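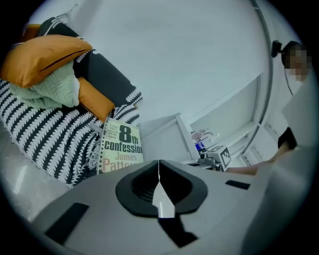 Sota Hamada keeps his pages in shallow cardboard trays, one tray to a chapter, and when I ask to see the opening of Nurkville he has the lid off before I've finished asking. "Look at the bridge first," he says. "Everyone looks at the faces, and I get it, but I spent six days on that bridge!"

It's a terrific bridge. It runs across the top of two facing pages, all rivets and pigeons, and underneath it the town of Nurkville goes about its grubby, cheerful business. If you haven't come across the series yet, I envy you a little. It began as a strip in a photocopied anthology called Gresico, moved out into its own stapled comics, and has now been gathered into a single fat paperback that runs to more than 1005 pages. I read it in four sittings and then went back for the backgrounds.

The story follows Olora, a ferry inspector who has been sent to close down the town's only ferry and keeps finding excuses to leave it running. She is rude, tired and very funny, and she wears the same coat from first page to last.

"The coat was laziness," Hamada says. "I'd drawn it in the first strip with this big collar, and the collar did half the acting for me. When she's angry it goes up. When she's lying it sort of slides. I tried giving her a summer outfit once and I couldn't tell what she was thinking any more, so back it went."

He writes, pencils, inks and letters the lot. The lettering is worth the price on its own (I'm a lettering bore, I admit it). Every character gets a slightly different hand, and the ferryman Yokoyama, who hardly ever speaks, has balloons so small you have to bring the book up to your nose.

"People have written to me about Yokoyama's balloons," he says. "One reader thought it was a printing fault and wanted her money back. I sent her a drawing of him saying sorry, at the normal size. She kept the book."

The early chapters are rougher than the later ones, and he has left them that way. There's a stretch near the start of the second volume where the ink goes thick and blotchy for pages at a time, and Olora's nose changes shape from panel to panel. Hamada winces when I bring it up, then laughs.

"I'd switched to a brush and I couldn't control it. I thought about redrawing all of that for the collection. I did redraw one page, and it looked like somebody had put a new door on an old shed. You could see it from across the room. So the wobbly nose stays."

I like the wobbly nose. There's a real pleasure in watching an artist get better in public, and by the flood chapter he is flying. The water rises one panel at a time over twelve pages, with no dialogue at all, and the colour drains out as it comes up. He coloured that sequence with watercolour and everything else digitally, and the change of texture gave me a proper jolt.

I ask how he planned something so long. He didn't, much. There was a notebook with the ending in it, and a map of the town that he kept contradicting.

"The bakery has been on three different streets," he says. "I had a letter about that too. I've started putting it somewhere new on purpose, so if you find the bakery, good for you."

The collected edition had a first printing of 1410 copies, each with a fold-out of the map, bakery and all. Of those, 95 have a small ink drawing on the title page, and he did them at night after his other work was finished. Most are of Olora. A few are pigeons.

"Pigeons are when my wrist was sore," he says.

He's drawing again already. The new one is shorter, set two valleys over from Nurkville, and it has a brass band in it, which means he has had to learn how a euphonium goes together. He pulls out a page of them from every angle, dozens of fat little curls of tubing, some with faces. I ask whether Olora will turn up.

"She might be on a bus," Hamada says. "You'd know her by the collar."

He hopes to have the first chapter out in July.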